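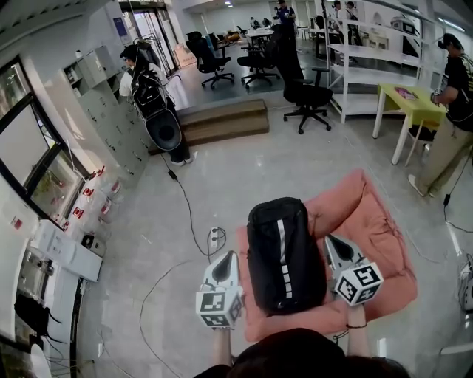
Rapport d'étape à la fondation Lindqvist
Accompagnement des kinésithérapeutes diplômés à l'étranger, état à fin septembre

Depuis le dernier rapport, le centre Valov a accueilli 40 professionnels en stage d'adaptation, sur les 85 candidatures reçues. Les autres dossiers attendent une pièce ou un avis de la commission régionale.

Les stagiaires ont effectué 1 408 heures en service, surtout en rééducation orthopédique et en gériatrie. La neurologie reste en retard : le site de Gemonov n'a ouvert que deux places au lieu de cinq. Une demande est en cours pour janvier.

Uchenna Edet a repris la coordination des tuteurs. Elle rencontre chaque binôme à mi-stage et relit les bilans écrits, point faible signalé par plusieurs services.

Côté budget, environ 3 000 euros prévus pour les déplacements n'ont pas été dépensés. Nous demandons l'accord de la fondation pour les reporter sur les cours de français médical, complets depuis la rentrée.

Le tableau des dépenses est joint en annexe 2.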